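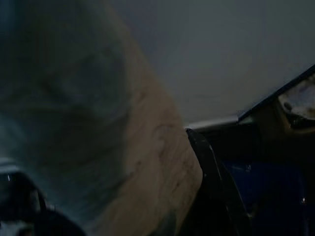 Status: working draft, 26 Sep 2021. Maintainer: Jolán Szénási.

# puka-cell-plan

Planning files for the second Puka handling cell at the Hurdale site. The repository holds the equipment list, the budget sheets, the quote records and the acceptance criteria. It holds no control code. Anything that runs on the arm lives in `puka-cell-control`, and the two repositories are versioned separately.

The files are meant for whoever places the orders and whoever signs for the deliveries. If you only need to know what has been approved, read `budget/approved.csv` and skip the rest.

## Scope

The plan covers one arm, its gripper, a wrist camera, the bench it is mounted on, guarding, lighting, and two years of spare parts. Building work is excluded except for the power drop and the floor anchors. Network cabling is charged to the site and appears in the sheets as a zero-cost line so that the installation order stays correct.

The cell will handle soft and semi-rigid items at bench height. Rigid parts go to the first cell, which has a stiffer gripper and a different feeder. Requests to make both cells interchangeable were costed and dropped; the working is in `notes/interchange.md`.

## Layout

```
budget/
 approved.csv
 forecast.csv
 contingency.csv
quotes/
 index.csv
 sistance/
 major/
equipment/
 list.csv
 spares.csv
 power.csv
acceptance/
 arm.md
 gripper.md
 camera.md
notes/
 interchange.md
 lead-times.md
 lighting.md
```

## Field definitions

`equipment/list.csv` has one row per purchasable item. Assemblies are split into parts only where the supplier sells the parts separately.

| Field | Type | Meaning |
|---|---|---|
| `item_id` | string | Stable identifier. Never reused after a row is deleted. |
| `group` | string | `arm`, `gripper`, `vision`, `bench`, `guarding`, `lighting`, `spares` |
| `supplier` | string | Supplier short name, lower case |
| `quote_ref` | string | Key into `quotes/index.csv` |
| `unit_price` | decimal | Price before tax, in dollars |
| `qty` | integer | Quantity to order, including commissioning stock |
| `lead_weeks` | integer | Lead time stated on the quote |
| `blocks` | string | `item_id` values that can't be installed before this one |
| `state` | string | `draft`, `quoted`, `approved`, `ordered`, `received`, `accepted` |

Leave `unit_price` empty when there is no quote. Do not enter zero. The forecast script treats an empty price as unknown and reports it, while a zero is added to the total without a warning.

## Budget rules

1. Prices are recorded before tax and before freight. Freight has its own row for each supplier.
2. Discounts are entered as negative rows against the same `quote_ref`. Do not edit the unit price.
3. Contingency is 16 percent of the approved equipment total. It is calculated once, at approval, and does not move with the forecast.
4. Wear parts bought for commissioning belong to `gripper` or `vision`. Wear parts bought for later use belong to `spares`.
5. Training is an operating cost and stays out of these sheets, even when a supplier bundles it. Ask for the bundle to be split on the quote.

Rule 5 caused the largest correction in the first cell's accounts. Major had quoted the arm and operator training as one line, and the full sum was booked as equipment. The revised quote is in `quotes/major/` with the original beside it.

## Suppliers

**Major** supplies the arm, the controller and the mounting plate. The quote is valid for 38 days from issue. A renewed quote gets a new `quote_ref`, even if every price on it is unchanged.

**Sistance** supplies the gripper, replacement fingers and the camera bracket. Finger sets are sold in pairs. A single replacement finger can be ordered but costs nearly as much as the pair, so `spares.csv` lists pairs only.

The bench and guarding will be made locally from our drawings. Two shops have the drawings and neither has returned a price. These rows remain `draft`.

## Equipment notes

### Gripper

Two finger types were considered: a narrow rigid finger and a wider compliant one. The narrow type is specified. It gets between closely placed items and leaves more of the workpiece in view of the camera. The compliant type holds delicate goods better at low force, and one pair is in the spares list for later comparison.

Finger surfaces are a consumable. The first cell's replacement log was kept by hand and has gaps, so the consumption rate in `spares.csv` is a planning value. Replace it with measured use after the first quarter of operation.

### Wrist camera

The camera is a small fixed-focus unit. Fixed focus was chosen for cost, weight and the lack of moving parts. The consequence is that a large object held close to the lens is out of focus and can fill much of the view, leaving only the finger edge and part of the background usable. Soft goods make this worse, as they bulge toward the camera when gripped.

For planning purposes, the wrist view is treated as an approach and contact view. It is not counted as an inspection view. Inspection needs the overhead camera, listed as `VIS-04`, and removing that row to save money also removes the inspection function from the acceptance plan.

A variable-focus unit was quoted as an option. It is heavier, needs a second cable along the arm, and would use a large part of the vision allowance. The row is retained in `draft` and excluded from the forecast.

### Lighting

Room lighting alone is not sufficient for the wrist view. Under low light, dark fingers and dark workpieces are hard to separate, and bare metal fittings produce the only strong edges. The plan includes two diffuse bench lights. A ring light at the wrist was rejected after a loan unit produced glare on wrapped items.

Order the bench lights with the bench. Their brackets use the same drilling pattern, and drilling the uprights later means taking the guarding off.

### Power

`equipment/power.csv` gives rated and peak draw by item. Use the peak column for sizing the circuit and the rated column for running cost. The controller and the bench lights are on separate circuits in the current drawing.

## Order sequence

- Arm, controller and mounting plate
- Floor anchors and power drop
- Bench, bench lights and guarding
- Gripper, camera bracket and both cameras
- Spares

The arm goes first on lead time, at up to 16 weeks. The gripper must not be ordered until the mounting plate drawing has been confirmed in writing. For the first cell the bolt circle was assumed from a catalog page, and an adapter had to be made.

Spares may be ordered with the gripper if Sistance agrees to a single freight charge. Otherwise they wait for acceptance.

## Acceptance and payment

Each supplier invoice is tied to an acceptance file. The final payment is released when every required check in that file has a result and initials.

`arm.md` covers reach, repeatability, emergency stop and controller restart. `gripper.md` covers opening width, grip on the soft-goods set and finger replacement time. `camera.md` covers image delivery, cable strain at the joint limits and bracket fit. It also requires a sample recording with a workpiece close to the lens, reviewed against the contact-view requirement only.

A failed check stays in the file. Add the repeat test underneath with its own initials.

## Using the forecast script

```
python tools/forecast.py --list equipment/list.csv --out budget/forecast.csv
```

The script sums by group and prints every row without a price. It stops if a `blocks` value refers to a missing `item_id`. It does not check quote expiry, so compare `quotes/index.csv` by hand before sending the forecast for approval.

## Known gaps

- No price for guarding or bench.
- Freight from Sistance is an estimate from the first cell's invoice.
- Disposal cost of the old bench is missing.
- Service contract terms from Major are still under review. The sheet assumes no contract in the first year.
- `notes/lead-times.md` records quoted lead times only. Actual delivery dates for the first cell have not been entered.

## Changes

Changes to `approved.csv` need a second reader. Everything else can be edited directly, with the quote reference in the commit message. Scanned quotes are stored as received, without renaming; the mapping to readable names is in `quotes/index.csv`.

Questions about prices or approval state go to Jolán Szénási. Questions about the bench drawing go to the Hurdale workshop.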